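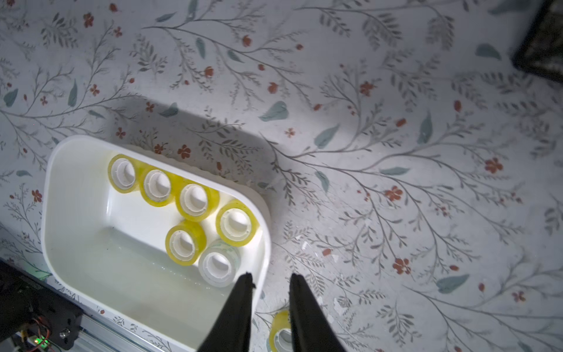

Buy the big pack and you will never run out again, a reader wrote to me after my last column on household tape. No name, one line, very sure of itself. I have been turning it over since, and I don't believe it.

I have bought the big pack. I bought it from Tendonholm two years ago, in June, when we were moving out of the apartment on Brerkik Street and I had convinced myself that the trouble with packing was a shortage of tape. We ran out anyway, at least in the sense that matters, which is standing over an open box with one knee on the flap and no roll within reach. There was tape under the sink. There was tape in the car. A week later I found tape sealed inside a box marked BATHROOM, along with the scissors.

So I come to the subject of the tape tub with some suspicion. The idea is going around that every household should have one: a plain plastic tub, rolls in it and nothing else, kept where people do their wrapping and mending. The organizing people love this. They love any container. The Baloch catalog has nearly 2,000 items in its storage section and I would guess half of them are boxes to put other boxes in.

And yet I have a tub. It's white, it cost 3 dollars, and I'll admit it has done more for us than the big pack did. With the rolls standing in it core up, you can see what you have. Yellowish tape goes with yellowish tape, the clear one stands out, and you don't have to pick at four different ends to find out which is which. A tub also has a wall around it, so a roll can't wheel itself off the table and under the stove. I can't say that for a drawer.

What I don't accept is the claim that the tub makes you tidy. There is always a roll sitting outside it. You used it, you set it down next to the rim, and in your mind that counted as putting it back. The distance from the tablecloth to the inside of the tub is a few inches and in our house those inches can take 9 days to cross. A label wouldn't help. I tried a label. It was stuck on with the tape.

I am also doubtful about filling the thing. People see a bare patch of plastic at the bottom and go shopping. Leave it bare. The space is what lets you drop a roll in without looking, and a tub crammed to the top is just a drawer with no front. Old yellow tape is another matter on which I have been lectured. I have read that it's no good once it turns, and I've read that some of it is simply sold that color. Pull off a strip and stick it to a box. If it holds, use it.

My brother-in-law down in Dresach keeps his on a nail in the garage, one roll, and buys another when it's gone. He has moved house 8 times. I asked him once where he keeps the spare and he didn't understand the question.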